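Última atualização: junho. Se você chegou pela versão antiga desta página, a parte das etiquetas mudou.

# Como organizar a geladeira por zonas (e parar de enterrar pepinos)

Toda geladeira tem um fundo, e no fundo há sempre um pote. O pote já foi arroz. Este tutorial serve para quem gostaria de saber disso antes de abrir a tampa.

O método leva uma tarde na primeira vez e dez minutos por semana depois. Não exige organizadores de acrílico, embora eu saiba que você já pôs três no carrinho.

## Antes de começar

Separe um pano, uma bacia com água morna e um pouco de bicarbonato, fita crepe, uma caneta que escreva em superfície fria (metade não escreve) e uma caixa térmica para a carne e os laticínios.

Escolha o dia anterior às compras. Eu faço na sexta, quando a geladeira já está meio vazia e meu humor também.

## Passo 1: tire tudo

Tudo mesmo, inclusive a porta, onde moram as mostardas. Vá formando dois grupos na bancada: o que você comeria hoje e o que você serviria a um cunhado. O segundo grupo vai para o lixo.

Molho aberto sem data conta como molho velho. Minha vizinha Bernice Ackah discorda e guarda um vidro de alcaparras desde a mudança anterior. Não almoço lá.

## Passo 2: limpe de cima para baixo

Água com bicarbonato, pano bem torcido. As gavetas saem e vão para a pia, mas espere o vidro chegar à temperatura ambiente antes de passar água quente nele, ou vai acabar comprando uma prateleira nova. A minha custou o preço de um jantar razoável.

Passe o pano também na borracha da porta, dobra por dobra. Se uma folha de papel presa na porta fechada escorregar sem resistência, a borracha precisa ser trocada.

## Passo 3: distribua por zonas

Na maioria das geladeiras com congelador em cima, funciona assim:

- **Prateleira de cima:** sobras e comida pronta, na altura dos olhos.
- **Prateleira do meio:** laticínios e ovos.
- **Prateleira de baixo:** carne e peixe crus, sempre dentro de um recipiente com borda.
- **Gavetas:** folhas numa, frutas na outra.
- **Porta:** molhos, geleias, bebidas. O leite fica melhor lá dentro, por mais que o fabricante tenha desenhado um lugar para a garrafa.

Não encoste nada na parede do fundo. É ali que a alface congela e vira outra coisa.
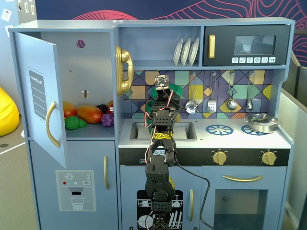 ### FRUTAS E VERDURAS

Manga verde amadurece fora da geladeira; só entra quando cede um pouco ao dedo. Uvas vão sem lavar, no cacho, num recipiente com respiro. Amoras duram pouco de qualquer jeito – forre o pote com papel-toalha e coma logo. Banana, batata e cebola ficam do lado de fora, e as duas últimas em cestos separados.

As folhas, sim, eu lavo antes. Seque bem, guarde com papel entre as camadas e troque o papel quando ficar úmido.

## Passo 4: etiquete sem virar bibliotecário

Um pedaço de fita crepe, o nome da comida e o dia em que foi feita. Na versão antiga eu sugeria um código de cores. Esqueça o código de cores. Durou duas semanas e ninguém em casa sabia o que era o laranja.

## Passo 5: a lista na porta

Prenda um papel do lado de fora e anote o que acabou no momento em que acabou. Antes de sair para o mercado, confira a lista com a geladeira aberta e risque o que apareceu atrás do iogurte.

## Manutenção

Uma vez por semana, puxe para a frente o que vence primeiro e passe o pano onde pingou. A caixinha de bicarbonato contra cheiros pode ser trocada a cada três meses. O pepino, antes disso.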